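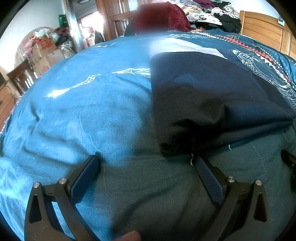
Eyvindur Blöndal replied that you can wash nearly all of it at home, and that the dry-clean label puts more people off good wool than moths ever have. He'd also want to know what the trousers are lined with before saying anything else.

Washing wool trousers at home: am I mad?

posted in Clothes and Mending by bruldale_knitter
Monday, May 2, 2022

I've picked up two pairs of heavy wool trousers from the charity shop in Murholm and I love them to bits. Proper thick cloth, deep pockets, the sort of thing my grandad wore to go out to the hens. They smell of someone else's wardrobe though, and both say dry clean only. The cleaner's in Bruldale has shut and the nearest one now is a bus ride away and charges £14 a pair, which is more than I paid for the trousers!

Eyvindur, to answer you: one pair is half lined to the knee in something slippery, the other has no lining at all. Waistbands feel stiff inside. Can I do them in the bath? What about the creases? I'd like to have them ready for a walking holiday in July.

Eyvindur Blöndal

Right, the bath is a fine idea. Start with the unlined pair, as there's less to go wrong.

Before any water goes near them, empty the pockets and turn them inside out, then brush the seams with a clothes brush. You'll be amazed what comes out of a turn-up. Test the dye by pressing a damp white hanky on an inside seam for a minute. A bit of colour is all right with navy or black, but if the hanky comes up properly blue, wash them on their own and don't leave them soaking.

Then cool water, and I mean cool, with a small squirt of wool wash. I use the Flusa one in the green bottle but any will do as long as it isn't ordinary powder. Push them under, press gently up and down for a few minutes, let the water out, and rinse in water of the same temperature. Don't rub and don't wring. Roll them up in a big towel and kneel on it. This is the best part of the whole job.

Dry them flat for the first day, then hang them by the hems so the weight of the waistband pulls the legs straight. For the creases, put the inside leg seams together, lay a damp cotton cloth on top and press the iron down and lift it, down and lift it. Sliding it about gives you shine, especially on dark twill.

The lined pair I'd be more careful with. Linings and wool can shrink by different amounts and then the knee puckers. I've done it several times and been lucky all but once.

tinpot

just put them in the machine on wool, 30 degrees, been doing mine for years. never shrunk anything

Kauko Riihimäki

Please don't do what tinpot says until you know your machine! Mine has a wool setting that spins like a jet engine and it turned my favourite jumper into a tea cosy.

I agree with nearly everything Eyvindur wrote. I'd only add that you may not need to wash them at all. If the smell is the only trouble, hang them outside on a dry, breezy day, out of the sun, and bring them in before evening. Do that three or four days running. Wool gives up smells wonderfully well. My mother aired everything on the veranda and I don't think my father's good suit saw water in its life.

For a stubborn patch, mix one part white vinegar with two parts water, dab it on the inside and air again. The vinegar smell goes off by itself.

If the waistband is stiff it may have glued interfacing in it, and that can bubble when soaked. You can sponge the rest and leave the band dry. There's a very good drawing of how a waistband is put together in the old Mustonen mending book, page 238 in my copy, if your library has it.

bruldale_knitter

Thank you all! The lined pair is going on the line tomorrow and I'm doing the other in the bath at the weekend. Off to look for a clothes brush.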